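September, 9.40, Mendov room

Folding station moved off the table, now on the grey padded top by the wall. Weave is grippy, good for cottons, bad for sliding anything flat. Lint roller still missing. Laundry log stands at 2,489 folds, of wich 883 are trousers and shorts.
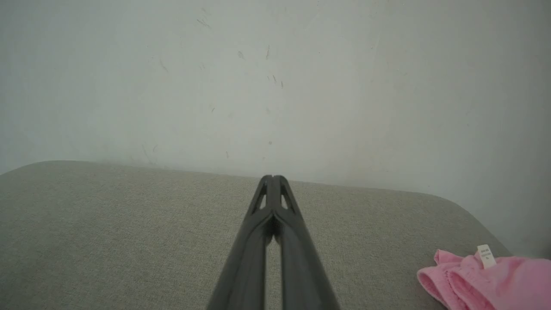 Arben Nedeljković reckons the padding is too soft to square a hem on and we should go back to a hard board, at least for anything with elastic. Fair. Will try the Didberg board under a towel after lunch.

Pink one next. Pulled out sideways over the carpet, gathered hem to the right. Creases run lengthwise mostly. Elastic always wants to turn in on itself, so: smooth from the hem end first, then fold in half, then thirds. Don't start at the waist, wastes time.
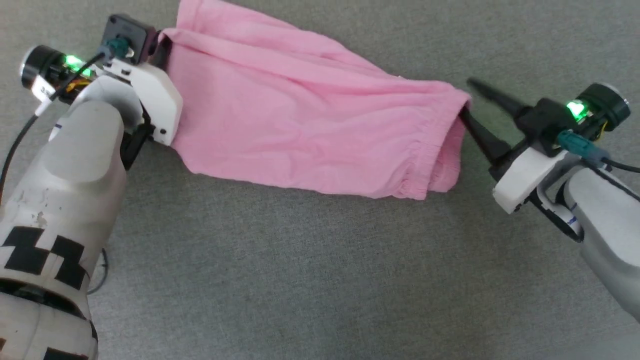 Pink cotton(?), stretched, gathered end at right

Basket from Rostodden lot still to sort, roughly 124 pieces, socks not included. Need a second pile for anything with a drawstring. Seat top wants a brush down before whites go anywhere near it, check teh corners too.

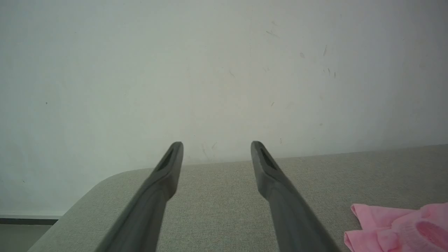 Grey top, rounded corner, wall side behind

To do: towel, board, ask Vasić for pegs.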